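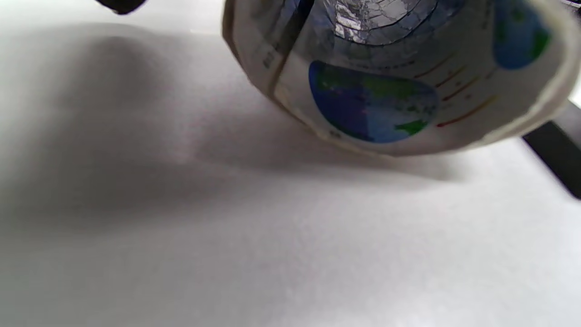
Vittoria De Luca wrote in to ask whether paper cups can go straight into the recycling once the coffee is gone, and whether the printed ones are any different. She had a stack of them left from a school science night and did not want to throw out the whole lot. The short reply is that most of them can be used again for dry things at home, and the printing makes no difference to that. What matters is the inside of the cup.

How to turn used paper cups into seed and button cups

You will need:
Paper cups with a rolled rim
A damp cloth and a dry cloth
Scissors
Kitchen foil
A pencil
Masking tape for labels

1. Sort the cups. Look down into each one and run a finger around the bottom seam. If the seam is soft or the base has started to bulge, put that cup aside. Check the rim as well. A rim that has been chewed or unrolled won't hold a cover.

2. Wipe, don't soak. Most drink cups have a thin coating on the inside, but the cut edge of the paper under the base does not. Standing water gets in there and the cup goes soft. Use a damp cloth, then the dry one, and leave the cups on their sides on a flat surface overnight. If you stand them upside down, prop one edge on a pencil so air can get in.

3. Cut the foil. For a regular coffee cup, a square 4 inches wider than the mouth is enough. Crumple it lightly and open it out again before you line the cup. Crumpled foil follows the curve better than a smooth sheet and tears less at the bottom.

4. Line the cup. Push the foil down with your knuckles, base first, then the sides. Stop just under the rim if you plan to stack the cups. If you want a cover, leave enough foil standing above the rim to fold over the top.

5. Label it. Put the tape on the plainest part of the wall. On cups with maps or charts printed on them, a label gets lost if you write straight on the cup, and marker tends to smear on the glossy kinds. Write the contents and the month. Seeds saved in November should say November.

6. Fill and store. Buttons, paper clips, dry beans and large seeds all do well. Fine seed such as lettuce or poppy works its way into the folds of the foil, so keep it in a paper packet and stand the packet in the cup.

Keep the cups in a drawer or a shallow box. On an open shelf they tip over easily once they are less than half full.

What about the rest of the stack?

Cups with a bad seam can be cut down to make rings for seedlings. Cut off the base, press the ring an inch into the soil and take it out when the plant has filled the space. Take the foil out of any cup before you cut it.

For recycling, check with your local hauler. In Ullside, coated cups go in the trash, and clean foil is accepted if it is balled up.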